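Notebook, bench 2, table-setting task
2 Jul 2025

Full day on the place setting set. Task text as it stands: mat on the table, bowl on the mat, utensils in the bowl, cup next to it. Two arms, teleoperated, wrist views and overhead view recorded together. Diane Ouellet drove in the morning, I drove after lunch, Luana Falcão checked episodes as they landed.
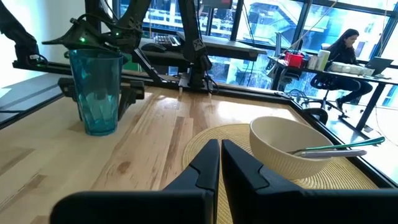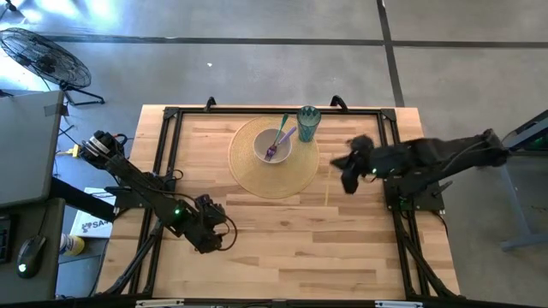

Where we are: 526 episodes recorded for this task, 114 of them rejected on review. That is too many. Luana sorted the rejects by cause and most fall under two headings.

1. Utensil slips while being lowered into the bowl. The operator regrasps off the table and carries on. We had agreed to keep recoveries, but only where the regrasp is clean. Several of these have the gripper poking at the handle for a long time, and I don't want the policy learning to poke.

2. Dead time at the start. The operator presses record, then thinks. Diane trims hers by eye. I don't, and mine are worse. Proposal: trim automatically up to the first joint movement above threshold, on both arms, and keep the untrimmed file in Gulley in case we get the threshold wrong.

The remainder are a mixed bag: dropped frames on one wrist camera, an episode saved under the wrong task name, a few where the cup went over.

Dropped frames. Reseated the connector at lunch and ran 19 episodes afterwards with no drops. Not convinced it's fixed. The cable gets pulled when the wrist rolls right over, so I've asked for a longer one. Until then please avoid the full roll — bring the arm in from the side.

Variation. We are still too tidy. Looking through the Camargo export, the mat starts in nearly the same place every time, and the starting positions for the cup are all within a hand's width of each other. Luana wrote a short script that gives a random start position for each object before an episode and the operator places things by it. It slows us down a bit. Diane thinks it's worth it and so do I. Utensil colours should be swapped between episodes too, and which one goes in first should change. At the moment we both pick the one nearest the left arm without thinking about it.

Light. The afternoon episodes are much brighter than the morning ones. I'd leave this alone. Blinds down all day would give us a cleaner set and a worse policy. But do write the time in the session note, as it was missing from half of last week's.

Test on the small model (trained on accepted episodes up to yesterday): bowl onto mat is fine from most starts. Utensils are poor. It goes to the right place, closes too early and lifts nothing, then continues as if it were holding something. Diane's guess is that the gripper opening isn't being logged at the same rate as the joints. Checked one file and the gripper channel does lag behind. Need to check more before blaming it for everything. If it's true it affects the Indau set as well, and that would have to be realigned before anyone trains on it again.

Target is 4000 accepted by the end of August. At today's rate we won't get there with one bench. Raised it on Forum, no answer yet.

To do
— auto trim, both arms (me)
— gripper lag, check ten files from different days (Diane)
— random start script onto the bench machine (Luana)
— rename the episode saved under the wrong task
— longer wrist cable, chase
— agree a time limit for regrasps. I'd say two tries, then stop and discard

Left the arms parked and powered down, last session copied to Gulley and checked.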